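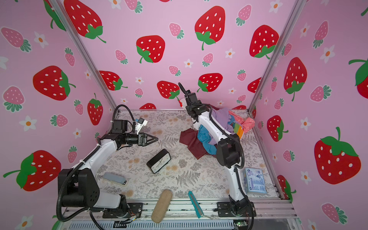 How do you sort a heap of clothes without losing an afternoon to it?
Pull out one color at a time, starting with whatever is on top, and leave the folding until the whole heap is gone.

Welcome to the laundry gallery! We started this page because so many of you wrote in after the Gurkby swap day asking how we get through the clothing table. Sorting is my favorite part of the whole thing. You never know which color is coming up next, and a pile that looked like a mess begins to look like a rainbow.

The picture at the top is one I love for its colors. There's a dark maroon piece spread out at the left of the heap, teal-blue in the middle and lavender on top toward the back – and then that pink at the far right with a little green and orange peeking out underneath. All of it against pink strawberry walls and a fern-print tabletop! I would happily have a whole kitchen in those two patterns.

Small things end up among the laundry, too. Look for the black alarm clock lying on its side in the middle of the table, and the light-blue and beige stapler over to the left. We like to move the desk things into a shoebox before any folding begins, and Ayantu Sisay has lettered a beautiful label for ours.

A few notes for anyone sorting at home

Stavros Hodžić swears by a patterned table cover. He says plain socks show up much better on leaves and flowers, and after trying it with my own gray ones I'm completely won over.

Maroon goes in its own stack at our house until it has been through the wash 2 times. Lavender and pink can share.

Small cloths go in a stack by the sink. Ours holds 12, and I still run out by the weekend!

The next swap day is in October, upstairs at Vakorness, with more than 4 tables of clothes to dig through. Bring a bag, bring a friend, and bring the sweater you never wear – somebody there will be thrilled with it.

Page updated April 12, 2022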